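Print this page | E-mail to a friend
41 shares | 3 comments

Folding on the Floor (and Why I'm Never Going Back to the Bed)

Thursday, July 2, 2020

I used to fold laundry on the bed like everybody else. You dump it all out, you fold half of it, the phone rings, and at bedtime the whole lot gets shoved onto a chair. Then last summer we put low gray carpet in the back room and I started folding down there instead, and oh my goodness, I love it! So much room! You can spread out a whole family's wash and still have a clear patch to work in.

A few things I've picked up along the way.

Vacuum first. It takes two minutes and you won't be picking fuzz off black leggings later. A low pile is best for this. We had a shaggy rug in the old house in Zudthorpe and everything came up off it wearing a beard.

Start with one heap in a corner and leave the middle clear. Pull out one piece at a time, shake it hard, and lay it face down. Smooth from the collar to the hem with flat hands (the carpet grips the cloth a little, so it stays where you put it, and that's the part I'm so excited about). Sleeves in, sides in, then fold up from the bottom in thirds.
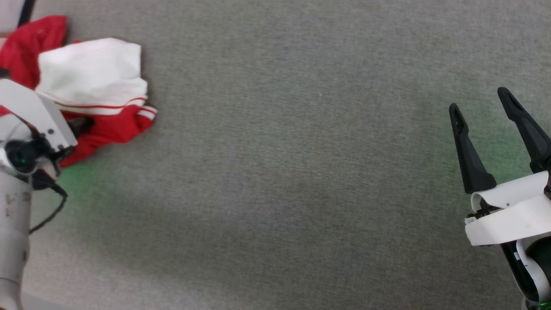
Reds and whites need a bit of thought. Once they're washed and fully dry they can share a heap all day long, no harm done. In the machine is another story. Anything new and red gets washed alone the first couple of times at my house, in cold water. If a piece has both colors in it, like a white top with red striped trim, I wash it cold and take it out the minute the cycle ends. Sitting in a damp ball is what gets you. I lost a very nice pillowcase that way in August and I still think about it.

Not sure about a red? Wet a hidden bit of the hem, press it with a white paper towel for 60 seconds, and look. Pink towel, separate wash. Easy!

For creases, try this before you drag out the iron. Lay the shirt flat, mist it lightly, smooth it with your palms and hang it up for 16 minutes while you do the socks. Knits come out beautifully. Linen laughs at you, so go ahead and iron the linen.

Striped trim is handy for folding, by the way. Line the stripes up at both side seams and the shirt is straight, no fussing with the shoulders.

And please put something under your knees! A folded bath towel is plenty. I went without for months and got up from every load groaning like a barn door.

COMMENTS (3)

Deng: Tried the paper towel test on a sweatshirt I've had for years. Bright pink! Thank you, it was about to go in with the sheets.

Bình Trương: Does the misting work on cotton dress shirts? Mine need almost 90 minutes to dry on a hanger.
 
Villular: @Bình I do mine that way, only the lightest mist, then a quick press on the collar. The rest is fine under a sweater.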